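Visit report: Dudedia manipulation lab, January open afternoon

Group of 20, split in two at the door. Our half was taken around by Jonas Danzer, who runs the sorting cells. The other half started with Sólveig Hafstein in the software office and swapped with us after the break.

The floor

The lab is one open room with exposed ducting and several arm stations, each at its own table. Work cells carry a metal bar frame, and there are cameras on the ceiling. Danzer said the project, called Huvach internally, has logged 294 hours of operation on household objects. Gustard supplies the fingers under a separate contract.

Candy sorting

The task is to pick wrapped candy off the table and drop it into a bucket. Wrappers are the hard part – foil reflects, clear film hardly shows up on camera, and a twisted end gives the fingers very little to close on. Smarties rolls are easier, being stiff and mostly one shape.

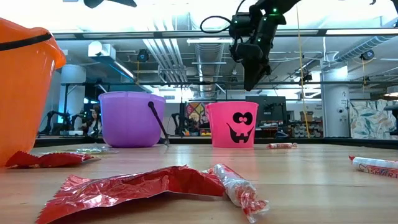 Questions from the group

One visitor asked why the buckets differ in color. Danzer said the instruction names the bucket, so the system has to tell orange from purple from pink. Asked about grip force, he gave a setting but no units.

Software office

Hafstein showed the Oddsson replay tool, which plays back a run against its joint data. It loads slowly. Export is limited to 2 formats, neither of which we use.

Parking is behind the building. Next open afternoon is not yet scheduled.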